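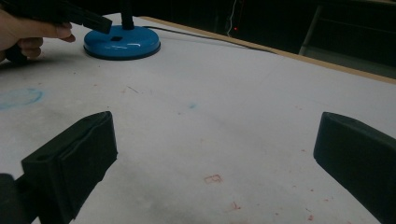 The blue stand on the white tabletop, with its cable heading for the back edge.

Glare and Cable Clutter on a Shared White Table
Aqeel Pirzada
Titthorpe College, Design for Everyday Spaces
Submitted 21/07/2022

Why I picked a table

My first idea was to redesign the whole study room in Harwood Hall, and my tutor very kindly talked me down from that in one meeting. So I got it down to one table! I'd been working at white tables in room 344 since April and I kept ending the afternoon with tired eyes and a charger lead wrapped around my wrist, and I wanted to know if both of those things could be fixed without buying new furniture.

The two questions I settled on were pretty simple. Does a pale tabletop make glare worse for the people using it, or is it mostly the stuff we put on top? And where should a cable go when the thing it belongs to has to stand on the table?

The surface

I expected to hate the white. I figured it would bounce everything straight back up at me, and I'd already half written a paragraph about how we should cover it with something dark. Then I sat down and looked at it properly. It's a slightly grayish white with a faint mottling all through it, and the overhead light spreads out across it pretty softly. The sharp little white spots you notice are on the blue base, which is glossy and domed, so there's nearly always some part of it tilted to catch the ceiling light.

That changed the project quite a bit. I dropped the dark cover (a good thing too, the one I tried at home showed every crumb) and started looking at objects instead. I borrowed things people leave on desks: a mug, a glazed plant pot, a phone face up, a metal ruler, a plastic pencil case. I put each one down in the same spot, sat in the same chair, read the same two pages, and wrote down every time my eyes jumped over to it. Yes, this is a very homemade method. I know when I'm distracted, though, and the notes were more consistent than I'd feared.

The glazed pot was the worst and the pencil case was fine. Rounded and shiny was the annoying combination. The phone is flat, so it was only a problem at one angle, and sliding it over a little fixed it. You can't do that with a dome, the bright spot just moves along with you.

The cable

Okay, the part I got weirdly into. The cable on the blue stand is thin and black and comes out at the back of the base, then goes off diagonally to the right in a gentle curve toward the far edge, near the wooden rim. Against white you see all of it, and I think people underrate that. On a brown desk a black cord more or less disappears. On this one it looks like somebody drew a line with a marker.

I asked classmates to try three layouts: diagonal, straight back, and taped along the rim. I had 13 people take a turn, which took 5 sessions because everyone's schedule is a mess. Straight back was the favorite. Taped along the rim looked neatest in my sketches (I was so proud of it) and people disliked it, mostly because you can't move anything afterward without peeling tape. Diagonal came last for looks but hardly anyone minded it while they were working, as long as it stayed in the back half of the table.

A couple of people also told me they'd sooner have a bit of slack than a tidy line, and I agree with them now. A stand with a tall post on it is not something you want to yank by its cord.

What I'd recommend

Keep the white top. Put shiny, rounded things at the back left or back right, out of the line between your eyes and your page. Run cords off the back by the shortest way and leave a loop of slack behind the object. If you're choosing something to stand on a table like this, go for a matte base if there is one. I do like the bright blue a lot, it's cheerful and you'd never knock into it by accident, so my complaint is only with the gloss.

What went wrong

I never got to test in the evening because the room was booked, so everything in here is for daytime with the ceiling light on. I also lost a page of notes from the second session and had to ask people again what they'd said, and I've marked those answers in my log. The draft was 3598 words and most of that was me describing tape. Next time I'd borrow a proper light meter and keep the reading test as well, since I still think the eye jumps say something a number wouldn't.

The sketches and the session log are in the folder I handed in with this report.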